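Up since 5, coffee number two, typing fast before the kids want breakfast.

So Furkis put out the half-year numbers and I read the whole thing on my phone in line at the pharmacy. Pricing up again. Volumes down again. Same story as every other snack and candy company I follow, except the gap is getting wider and management sounds weirdly relaxed about it.

The bit that got me: 495 stores dropped the small bag. Just gone. The small bag is what people buy with change at the register! They want everyone on the sharing size, better margin, fine, I get it. But my corner store guy, Milan Bosman, says the sharing size just sits there. He's got 8 feet of shelf for all of it and he gave a chunk to Prasmont last month. Prasmont didn't raise prices in August. You can guess whats moving.

Heywood is the other one. They did their increase early, took the pain, and now they're lapping it. Comparisons get easy from here. I still own a little. Not advice!!

Stuff I want to look at when I have an actual evening:

- how much of the Furkis price gain is just mix
- whether Dranel keeps making the store brand stuff or walks away
- cocoa, obviously. always cocoa
- the 1,184 number in the footnotes, which I think is outlets but the table has no lable
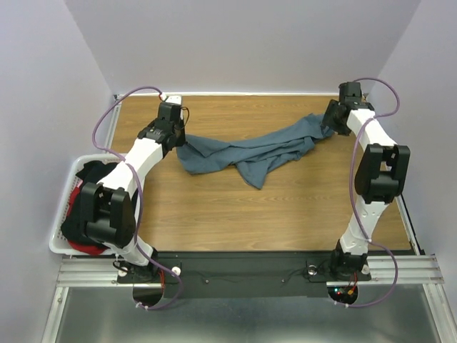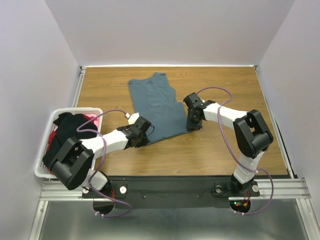 Anyway, Dranel. If they do walk, the store brands have a hole for a couple quarters and Furkis gets a free pass on another increase. That's the bull case and I don't love it. Depends on somebody else quitting. Would rather see volumes flat for one quarter, just one, before I add any.

Will do a proper post on Heywood once I've gone through the debt part. Breakfast time.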